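4.2 Data collection and evaluation protocol

All trials were run in the Flarkside room, a furnished test space with a desk, a refrigerator and a wood-grain floor. The policy under test, which we call Plelia, maps head and wrist camera views plus joint positions to whole-body joint targets. It was trained on 1,107 teleoperated episodes recorded by two operators, both of whom had at least one week of practice on the rig before any of their data was kept. Episodes in which the operator dropped the object were kept if the operator recovered it within the same episode and discarded otherwise. After this filter, 933 episodes remained. We refer to the filtered set as the base set throughout the rest of the paper.

The task family is bottle handling near furniture. A trial starts with the robot standing at the desk. The robot must take hold of a bottle, move it clear of the tabletop and lower it to a goal height beside the desk, keeping its feet in place. The goal height is given as a scalar input and is sampled from the range between the tabletop and the robot's knee. Low goals are the harder half of the range. They require the arm to extend down and forward past the desk edge, which moves the center of mass toward the front of the support area, and they bring the hand close to the desk leg, where contact is easy to make and hard to see from the head camera.
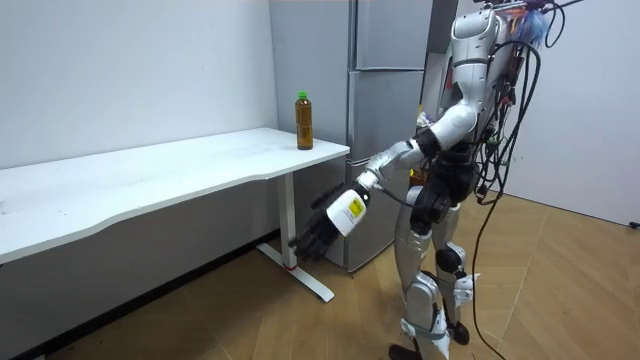

Figure 4. A low-goal trial in the Flarkside room. The right arm is extended forward and downward near the end of the desk, with a white cylindrical object at the hand. A bottle, with a green cap, stands on the far corner of the tabletop.

We compare three controllers. The first, Simetti, is a tracking controller that follows a planned hand path with a fixed stance and no learned component. The second is Plelia trained on the base set with the balance term removed from the loss. The third is the full method described in Section 3. All three share the same low-level joint controller and the same torque limits. The grasp itself is scripted for Simetti and learned for the other two, so we report grasp failures separately and compute the lowering success rate only over trials in which the bottle left the table.

A trial is counted as a success if four conditions hold at the end of the motion: the bottle is in the hand, the bottle is within the height tolerance, neither foot has shifted, and the desk has not been moved. Desk motion was checked against tape marks under the feet of the desk. Light contact between the hand and the desk leg was logged but did not by itself fail the trial. We made this choice after early runs in November, when we found that a strict no-contact rule hid the difference between a brush of the fingers and a push strong enough to rotate the desk.

Each controller was given 300 trials, split evenly between high and low goals. Trial order was shuffled across controllers so that battery state and joint temperature would not favor any one of them. The goal heights and bottle start positions were drawn once and reused for all three. A trial was stopped by the safety operator if the torso pitch passed a preset limit, and stopped trials were scored as failures whatever the state of the bottle.

On high goals the three controllers are close, and we do not claim a difference. On low goals the full method succeeds more often than either baseline, and the gap grows as the goal height drops. Most Simetti failures at low heights are pitch stops. The version without the balance term rarely reaches the pitch limit but often shifts one foot late in the motion, which fails the third condition. The full method fails mainly by holding the bottle too high, with the arm stopping short of the goal by more than the tolerance. Inspection of the logs shows that in 12 of these trials the predicted contact force at the fingers was well above the measured value, and the policy slowed before reaching the leg. We return to this in Section 5.3.

Two limits of the protocol should be noted. The desk was kept at a single angle to the wall, so the results say little about approach direction. Cable drag was also not modeled. The effect of cable routing on torso pitch was measured only with the robot standing still, using the procedure in Appendix B, and may be larger during fast arm motion.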